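Rakena -- README

Updated Saturday, May 18, 2019

Hi and welcome! Rakena is my little folder of baby milestone files: the monthly notes, the printable cards, the shirt lettering templates, and a big spreadsheet of firsts that I kept for both of my girls. I started it as a way to stop losing sticky notes (I had them in my purse, in the diaper bag, stuck to the fridge...) and then a few moms in my playgroup asked for a copy, and then their sisters asked, so now it lives here where anybody can grab it.

What you get

notes/ -- one text file per month, per kid. These are the real ones I wrote, with last names and our pediatrician's name taken out.
cards/ -- printable month cards, 2 to a page, regular letter size paper.
shirts/ -- the lettering for holiday shirts. Valentine's, Easter, Fourth of July, Halloween, Thanksgiving and Christmas, so 6 holidays so far.
firsts.csv -- the spreadsheet. 40 rows, one for each first.

Please flip the shirt lettering before you print it on iron-on paper! I ruined a perfectly good onesie in March because I forgot my own rule, and my youngest went to her grandma's wearing backwards letters. The files with "flip" at the end of the name are already reversed for you, so use those if your printer doesn't have a mirror setting.
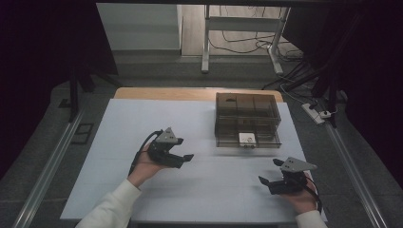 The spreadsheet columns are pretty simple. "child" is A or B (A is my oldest). "first" is what happened, in my own words, so you'll see things like "rolled over, tummy to back, very surprised." "age_weeks" is how old she was. "who_saw" is mom, dad, grandma or other. "sure" is yes or no, and no means I wrote it down later and I'm guessing at the week. Please don't skip that last column if you're making charts! There are way more no's for my second baby, and I feel a little bad about it, but that's life with two.

A few things to know before you use it

This is two kids in one house. It is not a guide to when your baby should be doing anything. My oldest walked late and my youngest skipped crawling almost completely -- she scooted on her bottom, and I have the worn-out pants to prove it. If you're worried, call your doctor and close my spreadsheet.

First foods are in there, but I only wrote down the ones they liked or threw. Sleep is not in there at all. I tried to track it with Dostora for a while and it made me so cranky that I quit and deleted everything.

The month 7 note for my oldest is missing. We moved that month and I just never wrote it. I thought about filling it in from memory and decided to leave the gap.
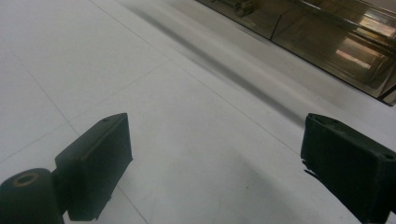 Opening the files

The notes are plain text and open in anything. The cards are PDFs. The csv opens in whatever spreadsheet program you have, but if the age column turns into dates (mine did!), import it and set that column to text first.

Changing things

Go ahead! Swap the colors, add your own holidays, make a card for "first haircut" or "first time at the lake." You can print as many as you want for your family and friends. Please don't sell them, and please leave the notes as they are if you pass them along, as those are my girls' stories.

Thanks

Delwyn Stubbs drew the little ducks and the moon on the month cards and let me share them here. The ducks are everybody's favorite, including mine.

Still to do

- St. Patrick's Day lettering
- cards for twins
- fix the month 11 card, where the moon prints too close to the edge
- type up the grandma notebook (she has nice handwriting but there is a LOT of it)

If you find a typo, leave me a message on the project page. I usually get to them after bedtime.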